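News > Press releases > Gripper and controller trials

Nondum Declines to Name a Winner in Two-Arm Gripper Comparison

Independent test shop says its first round of bottle-handling trials backs up fewer supplier claims than expected

Nondum today released first-round results from its comparison of parallel grippers and arm controllers supplied by Jasteo and Multico, and said it will not be recommending either package to its subscribers for the time being.

The trials ran for 13 working days on a two-arm bench. Both suppliers advertise their equipment as ready for everyday household objects. Nondum put that wording to the test with an insulated steel bottle, uncapped, and asked each package to approach it, close on it, lift it, tilt it and set it down again.

"We've read a lot of brochures that say 'handles anything,'" said Gøran Bråten, head of testing at Nondum. "I'd like to see one that says what it was handed, how many times, and who was standing next to the stop button."

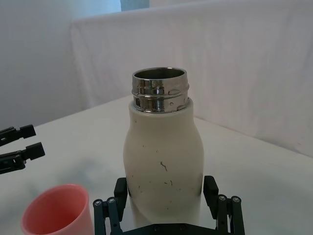 Nondum scored 2,000 attempts in all, split evenly between the two packages. A run counted only if no operator touched the arm, the object or the software between start and finish. Suppliers were told the rule in advance. Both asked for it to be relaxed, and Nondum refused.

Under that rule the gap between the packages came to 6 percentage points, in Jasteo's favor. Nondum does not consider this a meaningful lead. Most of it came from a single afternoon when the Multico controller had to be restarted more than once, and a repeat of that session narrowed the difference.

Wrist cameras were another sore point. Both suppliers say a camera near the fingers is enough for grasping. In Nondum's logs, operators judging a grasp from the wrist view alone disagreed with operators using a chest-height view on up to 34 attempts per day. The company now scores every run from both and treats any disagreement as a failure until it has been reviewed.

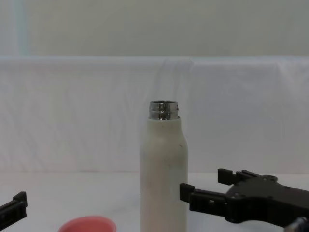
What the results do not show

The trials used plain white surroundings and even light, conditions that flatter almost any vision system. Nondum has no data yet on cluttered counters, dim rooms or patterned tablecloths, and warns buyers against reading its scores as a forecast of how the equipment will do in a kitchen.

Nor do the scores say much about tilting. A grasp that passes with the bottle upright can slip once the weight shifts, and the suppliers' own published figures leave this out altogether. Nondum logged tilted holds separately and found the results too uneven to publish as one number.
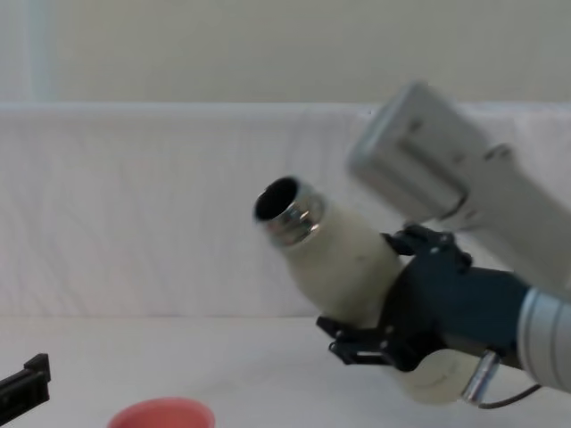 "Picking a thing straight up is the easy part, and it's the part that ends up in the sales video," Bråten said. "If you're planning to pour with it, ask for the tilt data. If they don't have any, that's your answer for now."

Nondum also questioned the cycle times quoted by both suppliers, which leave out the pause before the fingers close. The company counts from the operator's start command to the moment the object is released, and its times are longer as a result. It has asked Jasteo and Multico to publish theirs on the same basis. Multico has agreed to discuss it. Jasteo has not replied.

A second round begins in September with the same grippers and a third controller, from Chowdhury. Fingertip pads will be changed on a fixed schedule, a step Nondum admits it should have taken the first time. Wear on the pads was not tracked in round one and may have affected the later sessions.

The scoring rules and the full run log are available to subscribers on request. Suppliers wishing to enter equipment in the second round should write to the Nondum test desk by Friday. Entrants pay their own shipping and do not see results before publication.

About Nondum

Nondum tests robot arms, grippers and controllers for small manufacturers and research groups. It accepts no advertising from the companies whose products it tests.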